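Survey results page not loading — log
Opened by Hạnh Châu, Jallik opinion panel
Status: solved

September wave, 2,000 replies, and the vaccine attitudes chart showed a blank box. The raw file was fine, so the fault had to be in the weighting step.

Valentin Plattner re-ran it and got the same blank. Then Kha Bạch spotted it — 268 people had ticked "prefer not to say" for age, and the script was choking on them. Brilliant catch! 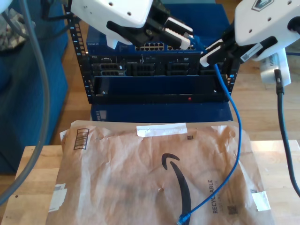
Weights now run cleanly and both charts are back, mask wearing included. I'd been ready to blame the office network and start swapping leads, like the blue Ethernet cable at the black rack, so I'm very glad Kha looked at the data first. Khải Đàm will add a check for missing ages before the next wave. Lovely work, everyone!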